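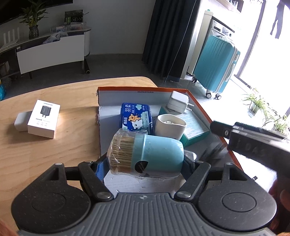 図4　箱内物品の取り出し課題の作業中の様子。手前のグリッパの指が水色の爪楊枝入れを挟んでいる。右に「DAS」の刻字をもつもう一方の手持ちグリッパが見える。

4.2　家庭内取り出し課題による Clutari の評価

4.2.1　評価の対象と立場

Vedura社が提供する Clutari は、手持ちグリッパで収集した実演映像を受け取り、軌跡の復元、把持区間の切り出し、品質の採点までを一括して行う有償サービスである。同社の案内資料では、利用者は「普段どおりに片付けをするだけ」で、双腕ロボットの学習に使えるデータを得られるとされている。グリッパ本体の製造は同社の業務に含まれず、資料にも対応機種の推奨構成が載るのみである。したがって本節の評価は後段の処理と採点に向けたものであり、ハードウェアの優劣について述べる意図はない。

筆者らがこのサービスを取り上げた動機は単純で、前節で扱った工場内の定型作業では Clutari の採点が人手の判定とよく一致していたためである。ただし、あの条件は同サービスにとって都合がよすぎた。背景は無地、物品は剛体、照明は一定で、作業台の上には課題に関係する物しかなかった。同社が売り文句に掲げる「家庭」はそういう場所ではない。図4の作業では、段ボール箱の中に「羽柔」と印字された青い包み、白いカップ、電源アダプタ、透明な袋が同居し、机には窓からの日光が差している。採点器がこの程度の雑多さに耐えられないのであれば、家庭向けという看板は下ろすべきであろう。

4.2.2　課題と収集の手順

課題は、箱に入った日用品を一点ずつ取り出し、机の空いた場所に置くというものである。実演者は両手に一台ずつグリッパを持つ。どちらの手で取るか、どの物品から始めるかは指示していない。Vedura社の手引きには「利き手側から順に」とする推奨手順が記されているが、これに従うと交差動作がほとんど発生せず、双腕データとしての価値を測れなくなるため採用しなかった。この点については同社の担当者 Brock Grewal 氏から、推奨外の使用であるとの指摘を受けている。指摘は事実なのでここに記しておく。もっとも、同じ手引きの冒頭には「自由な動作に対応」とあり、両者がどう両立するのかという問いへの回答は得られていない。

実演者は8名で、うち半数は手持ちグリッパの使用経験がなかった。収集した実演は約200件である。物品の種類と配置は実演ごとに入れ替え、箱も複数を使い回した。箱の内壁に「33x23x12.5x5cm」のような寸法表記があるものは、映像上の尺度の検算に使えるかと期待したが、四つの数値がそれぞれ何を指すのかが表記だけからは定まらず、結局は定規で測り直した値を用いている。こうした細部は手引きのどこにも触れられていない。尺度の初期化に既知寸法の物体を使うよう求めるのであれば、何をもって既知とするかも書いておいてほしいところである。

採点には、サービスに組み込まれた Irneo という判定器を初期設定のまま用いた。Irneo は各実演に合否を付し、不合格の場合には理由の区分を返す。区分は「追跡喪失」「把持不明瞭」「課題逸脱」「その他」の四つで、区分の定義は公開されていない。比較対象として、採点結果を知らない判定者2名が全実演を独立に見直し、食い違った実演は協議により決着させた。

4.2.3　結果

人手の判定と Irneo の判定が一致しなかった実演は57件であった。工場内条件で不一致がごく少数にとどまったことを考えると、看過できる数とは言いがたい。しかも不一致の向きは偏っており、大半は、人が不適切と見た実演を Irneo が合格とした例である。学習データを買う側にとっては、この向きの誤りのほうが始末が悪い。合格品を捨てられても収集費用が無駄になるだけで済むが、不良品が混ざれば、その影響は方策の挙動が崩れるまで表に出てこない。

不一致の内訳を見ると、まず目立つのは透明な包装にまつわる例である。爪楊枝入れのように本体が透明フィルムで包まれた物品では、指がフィルムだけをつまんで本体が遅れて付いてくる把持と、本体を両側から押さえた把持とが、外形の上でよく似る。判定者は指先と本体の隙間や、持ち上げ直後の揺れ方を手掛かりに両者を区別していた。Irneo はこの区別をしていないように見える。確かめるため、同じ物品からフィルムを外した実演を別に追加収集したところ、不一致はほぼ消えた。追加分は先に挙げた実演数には含めていない。

次に多いのは、片方の手が何もしていない時間の扱いである。箱からの取り出しでは、一方のグリッパが物品を挟んでいる間、もう一方が箱の上や縁の近くで待つことが多い。待っている手は静止しているわけではなく、箱を押さえようとして思い直したり、次の物品に向かいかけて戻ったりする。Irneo はこれらの動きをしばしば「協調動作」と注釈した。言葉としては景気がよいが、映像を見た判定者はいずれも、迷っているだけだと評した。この注釈をそのまま教師信号に使えば、方策は迷い方を忠実に覚えることになる。双腕という語が商品名の前に付く以上、二本目の腕が何をしているかの判断はもっと慎重であるべきだと考える。

日光の影響については、当初の予想ほど大きくなかった。窓の白飛びが広い面積を占める実演でも軌跡の復元はおおむね保たれ、追跡喪失として不合格になった例のほとんどは人手の判定とも一致した。この部分は率直に評価してよい。ただし、復元がうまくいっていることと、復元された軌跡に意味があることは別の問題であり、案内資料の図表が両者をまとめて「成功率」と称している点には同意できない。

物品の混み具合については、結論を保留する。箱の中身が多いほど不一致が増える傾向はあったものの、物品が増えると透明な包装の出現も増えるため、今回の設計では両者を分けられない。設計段階で気付くべきことであった。

4.2.4　提供元の説明に対する検討

Vedura社の資料には、家庭環境での性能の裏付けとして Räsänen における導入事例が引かれている。筆者らは資料に付された範囲でこの事例を読んだが、裏付けとしての力は弱い。事例の課題は棚から棚への移載で、物品はいずれも不透明な容器であり、包装材の記載はない。実演者の経験も不明である。さらに、合否の正解として用いられているのは Irneo 自身の初期版の出力であって、人手の判定との比較がない。自分の旧版と一致することは、改訂が穏やかであったことの証拠にはなっても、判定が正しいことの証拠にはならない。

この点を問い合わせたところ、Grewal 氏からは、人手の判定にも揺れがあり基準として絶対視できない、との回答を得た。一般論としてはそのとおりである。実際、今回の判定者同士も初回の判定で食い違うことがあり、とくにフィルム越しの把持では協議が長引いた。しかし、基準が揺れるのなら揺れの幅を測って報告すればよく、測らない理由にはならない。筆者らは協議前の判定も保存しており、それぞれの判定者を単独の基準とした場合にも、不一致の偏りの向きは変わらなかった。

同氏はまた、判定の閾値を引き上げれば誤合格は減ると述べた。試したところ、確かに減った。同時に、初めてグリッパを持った実演者の記録がまとめて落ちるようになった。これらの実演は動きこそぎこちないが、把持そのものは妥当と判定されたものが多い。閾値が効いているのは把持の質よりも動作の滑らかさに対してではないか、というのが現時点での筆者らの推測である。採点の内訳が公開されていないため、これ以上の切り分けはできない。七月に予定されているという改訂で内訳の出力が加わるとの説明も受けたが、未提供の機能を評価に算入することはしなかった。

4.2.5　運用上の問題

採点以外にも、家庭で使う際に引っ掛かる点がいくつかあった。第一に、送信前の映像に対する秘匿処理が利用者任せになっている。家庭で収集すると、作業机の奥に居室がそのまま写り込む。図4でも、テレビ台の上の無線ルータや観葉植物、戸口の先の洗濯機、それに立て掛けられたスーツケースまで見て取れる。生活の様子を推し量る材料としては十分すぎるほどであり、学習には何の役にも立たない。Clutari には顔の検出とぼかしの機能があるものの、室内の物品は対象外で、領域を指定して隠す機能もない。今回は協力者の了承を得て無加工のまま送信したが、同じ了承を不特定の家庭から得られると見込むのは楽観に過ぎる。

第二に、不合格となった実演の再収集を促す仕組みが粗い。結果は採点がすべて終わってからまとめて返されるため、その頃には箱も机も片付いている。ある日曜の収集では、通知を受けてから同じ配置を再現しようとして果たせず、その組を丸ごと破棄した。端末側で簡易な判定だけでも先に返せば避けられた損失である。

第三に、理由の区分のうち「その他」が多用される。返された理由が「その他」では、実演者は何を改めればよいか分からない。経験のない実演者ほど、次の実演で余計に力を入れるか、余計に遅く動くかのどちらかに流れ、いずれも結果の改善にはつながらなかった。区分の名称をもう少し細かくするだけでも、現場の負担はかなり違うはずである。

4.2.6　限界

本節の評価にも当然ながら制約がある。課題は取り出しの一種類に限られ、布や食品のように大きく変形する物品は含まれていない。Irneo の版は評価期間を通じて固定されていたと説明を受けているが、サービスがネットワーク越しに提供される以上、筆者らの側でこれを確認する手段はない。収集後に同じ実演の一部を再送信し、判定が変わらないことは確かめた。また、学習済み方策の実機性能は測定しておらず、誤合格が下流にどの程度の害を及ぼすかについて述べたことは、前章の小規模な実験からの類推にとどまる。

以上を踏まえ、次節の学習実験では Clutari の軌跡復元の出力のみを採用し、Irneo の合否と協調動作の注釈は使用しない。合否には人手の判定を、両手の役割には判定者が付け直した注釈を用いる。人手の工程が戻ることで費用面の利点は薄れるが、透明な包装を含む実演を外さずに残すには、現状ではこの構成を採るほかなかった。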